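Mixed table or one task at a time when recording demonstrations?

Asked in: Robot learning, data gathering
Posted by geltine

I look after a small two-arm cell and we are about to start recording in June. The plan is 500 episodes to begin with, all driven by hand with leader arms, and then train one policy on the lot. The tasks are wiping a whiteboard, moving dishes into a plastic rack, and taking a T-shirt off a hanger.

My trouble is how to lay the table out. My colleague wants to clear everything away between tasks so that only the things for that task are in view. I would like to leave all of it out the whole time and just shift it about a bit, as resetting is the slowest part of our day and I think the policy ought to learn to ignore what it doesn't need.

We did 40 trial episodes of the shirt task with a bare table. The trained policy was fair on a bare table. With the dish rack left out it reached for the rack more often than for the shirt. 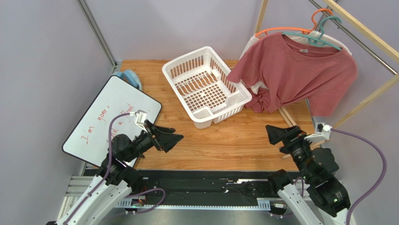
The clothes rail is the one thing I can't move very far. It needs the right-hand side because the hangers have to be within reach of both grippers and the shirts hang low enough to lie on the table. Everything else can go anywhere the arms can get to.

So, do I keep the table mixed from the first episode, or record clean ones first and add clutter later? And does it matter if the clothes rail is always in the same corner?

3 replies

Kenza Naciri

Mixed from the start, but write down your layouts before you begin. Left to themselves, people put things back where they were last time, and after a few hundred episodes you find the rack has only ever been in two places.

What we do is make a sheet of start positions and work down it. Each line gives the place and angle for every item, and whether the item is on the table at all. That last part matters. If the whiteboard is there in every single shirt episode, the policy may treat it as part of the task, and then you have the same fault as now with a different object. I leave each spare item out in a third of the episodes.

For the clothes rail, a fixed corner is all right if it will stay in that corner when the thing is used. Vary what you can: which hanger is in front, how far along the rod it sits, how the hem falls, the colour of the shirt. Shift the rail by a few centimetres each session too. A hand's width is plenty.

Your 40 episodes are too few to say much about the method. Reaching for the rack could be the clutter, or it could be that you always began with the arms in the same pose and the rack happened to lie in the path. Check your start poses first.

Also keep the task label with each episode when you save it. If three tasks share one table, the picture at the first step can't tell the policy which one you want. We lost a week to this. The labels were in a separate spreadsheet and the row numbers had slipped by one.

caser

just record more. we had 600 and it was fine

gremico

I'd go a bit slower than Kenza suggests. If your operators are new to the leader arms, give them a short clean run on each task first and throw those episodes away. New operators hesitate a lot, and hesitation in a cluttered table looks to the model like a reason to stop. Once they can do the shirt without pausing, go to the mixed table and don't go back.

Two more things from our own cell.

Watch the wrist views as well as the overhead one. An object can be well clear of the arm from above and still fill half of what the wrist camera sees on the way past. We had a run where the gripper froze whenever something white came close to it, and a white dish rack would be a likely one for that.

Mind the cables when you change the layout. Ours used to drag across whatever was at the front of the table and nudge it during the episode. You end up with examples where the object moves and no arm has touched it. We now keep anything light towards the back and play back the first few episodes of each session before recording the rest.

On resetting, do one task in blocks of ten with the layout changed after each episode, then swap task. It takes less time than changing task every go, and you still get the spread.

geltine

Thanks. The start poses were all the same, I've checked. I'll redo the shirt set with the sheet of positions and put the task label in the episode file. My colleague has agreed to the mixed table as long as I write the sheet.

Kenza Naciri

Good. Add a column for who was driving. You will want it later when one person's episodes turn out to be much slower than the others.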